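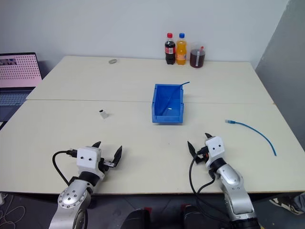
Part 2: Setting up your moss panel

Okay, so you've unpacked everything from Part 1 and you've got a Kullel panel leaning against something in the hallway. Good! This is the part I enjoy most, and it goes quicker than you'd think. I'm assuming you have the indoor model with the closed water loop and the little fan on top. If yours is the balcony version, skip to Part 4, because the plumbing is different and you'll only get annoyed with me.

A quick word on what the thing does, for anyone who had it given to them. The fan pulls room air through a wet mat of living moss. The moss and the damp felt behind it catch dust, and the water that evaporates off the mat takes the edge off dry winter air. It's a living filter, so it wants water and light, and it sulks if it gets neither. It won't replace opening a window. I still open mine every morning.

Before you start

You'll need the panel, the wall bracket, the tank, the pump (small, black, with a suction foot), the clear hose, the power supply, a spirit level, a pencil, a drill and a towel. Get the towel now. I never do, and then I'm running to the bathroom with one hand on the hose.

2.1 Choosing the wall

1. Pick a wall that gets daylight but no direct sun. Moss cooks behind a sunny window in one afternoon.

2. Keep clear of radiators. I had my first panel over one until November and the bottom edge went the color of toast.

3. Check that the outlet is within reach of the power supply. The cord is shorter than I'd like. Don't run it under a rug.

4. Knock on the wall. If it sounds hollow, find a stud or use proper hollow-wall anchors. The screws in the box are for masonry.

CAUTION: A full panel with wet moss is heavy. Don't hang it on adhesive strips, no matter what the strips say on the packet.

2.2 Hanging the bracket

1. Hold the bracket so its lower edge is 118 cm from the floor. That puts the moss at a nice height for misting and leaves space for the tank below.

2. Level it and mark the holes with the pencil. Then level it again. If the panel tilts, the water runs to one side and you get a green half and a brown half.

3. Drill, plug, screw. Snug is fine. The bracket is aluminum and it will bend if you really lean on it.

4. Lift the panel, tip the top edge toward the wall and let it drop onto the bracket. You'll hear two clicks. If you only hear one, lift it off and try again.

NOTE: Ask someone to help with step 4 if you can. I've done it alone and I've got the dent in the floorboards to prove it.

2.3 The tank and pump

1. Rinse the tank with plain water. No dish soap! Even a bit of residue foams up in the pump and the foam comes out through the moss, and that's a strange thing to find when you get home.

2. Press the pump's suction foot onto the bottom of the tank, in the corner with the molded circle.

3. Push one end of the clear hose onto the pump outlet and the other onto the barbed fitting at the back of the panel. Warm the hose ends in your hands first if they're stiff. It has to go past the second ridge on the barb.

4. Slide the return tray in under the panel with the lip facing the wall.

5. Fill the tank to the lower line. Rainwater is best, then filtered water, then tap water that's been standing overnight. Very hard tap water leaves white crust on the moss tips, and getting it off again is slow work with a spray bottle.
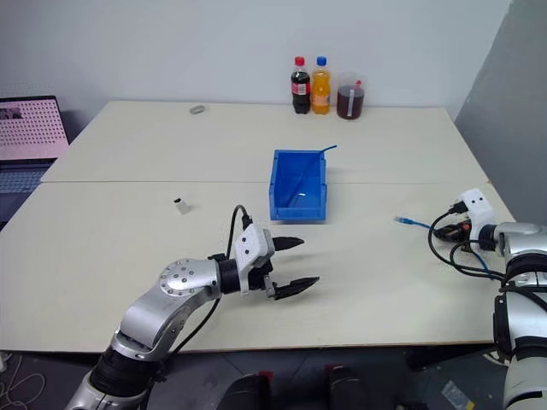

6. Look along the whole hose for kinks. The usual one is right behind the panel, where you can't see it, so run a finger down it.

CAUTION: Never run the pump dry. It'll survive a few seconds, but after that it starts to whine and it doesn't forgive you.

2.4 First start

1. Plug in the power supply with dry hands. The ring light on the control box turns amber.

2. Press and hold the button for 5 seconds until the ring blinks. That's the priming cycle. The pump gurgles, spits, and then settles into a low hum.

3. Wait 15 minutes. Go have a coffee. The felt needs that long to soak through, and for the first bit it'll look as if nothing is coming out at the top.

4. Check the return tray. You want a slow drip all along the lip. A stream at one end means the panel isn't level — back to 2.2, sorry.

5. Top up the tank to the upper line. The felt drinks a surprising amount the first time.

6. Press the button once, briefly. The ring goes green and the fan starts on low.

NOTE: It'll smell like a forest after rain for the first few days. I love it and my husband doesn't. It fades either way.

2.5 Pairing the sensor (optional)

The Itix sensor tells you how damp the mat is and how full the tank is. You can live without it, but it's handy if you travel.

1. Pull out the battery tab.

2. Push the two prongs into the felt at the marked spot, between the moss cushions. Go gently and straight.

3. Open the Praltira app, tap "Add panel" and hold your phone close to the control box.

4. When the app asks for a panel type, choose "Indoor, closed loop". If you choose the other one, it'll nag you about frost all summer.

5. Give it a name. If the reading says zero, the prongs are in an air pocket. Move them a finger's width to the left and wait for it to refresh.

NOTE: The app needs Bluetooth and location switched on while pairing. You can switch location off again afterward and everything still works.

2.6 The first weeks

Leave the fan on low for the first 2 weeks. The moss has been in a dark box and it needs to wake up before it gets a full breeze. Mist the front every other day, just enough that it glistens. A few brown tips are normal and you can snip them off with nail scissors.

Don't feed it. Moss takes what it needs from air and water, and fertilizer only gives you slime in the tank. If you do see slime, empty everything, wipe the tank out with a cloth and fill it with fresh water. Keeping the lid on helps too, as algae needs light to get going.

Pets: cats like to drink from the return tray. The water won't be very nice by then, so fit the grille from the small parts bag if you've got a cat. Mine worked out how to lift the grille, and I've since put a clip on each end.

If a corner of the mat stays dry after all this, the distribution pipe along the top probably has a bit of felt fluff in one of the holes. Unplug first, unclip the top cover, and poke the holes clear with a toothpick. Spare pipes and felt come from Sjöberg, and you need the letter printed on the back of the panel when you order, as the older felt is a little narrower.

Cleaning the fan and trimming the moss are in Part 3.

Ingvild Vik
Last updated 2025-08-15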